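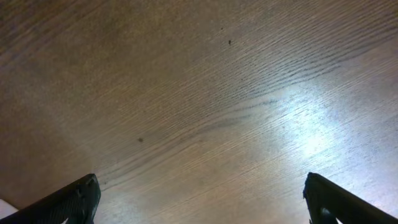 Lenihan Reading Rooms: progress report to the Wivevholm Fund, period ending August

The grant pays for evening opening at three branch reading rooms and for new stock at each. All three rooms are now open until 9 p.m. on weeknights. The Idow room opened late because the heating contractor had to come back twice, and we lost part of the first month there. The other two ran from the start of the period.

We recorded 978 evening visits. Idow had the fewest, as expected, but its numbers went up each month. Most evening users are adults studying for work certificates, with a smaller group of parents who come in after dinner. 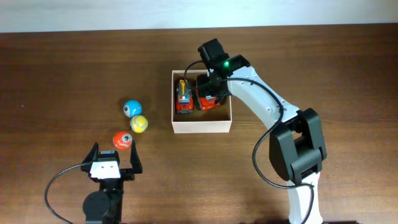 Spending is within budget except for lighting. The old fixtures at Idow could not take the new bulbs, so we replaced them and moved money from the printing line to cover it. Trí Vi approved the change and has the invoices.

We bought 125 books in the period. The large-print shelf is in heavy use and we would like to put more of the next payment toward it — the current plan gives most of that money to reference titles, and those are mainly read on the public computers now.

The move to the Foltiter catalog system is behind schedule. Two branches are finished. At Idow the old card records contain a lot of duplicates, and staff are clearing them by hand during the quiet part of the morning.

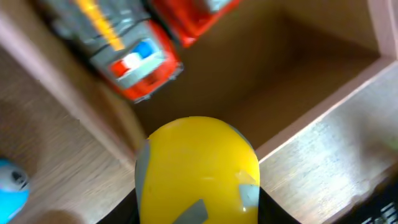

We expect to finish the catalog work before the next report. Staffing is the main risk. One evening post at Idow is vacant, and the shifts are being shared among the day staff, who are paid at the evening rate. A revised budget with the large-print request will follow separately.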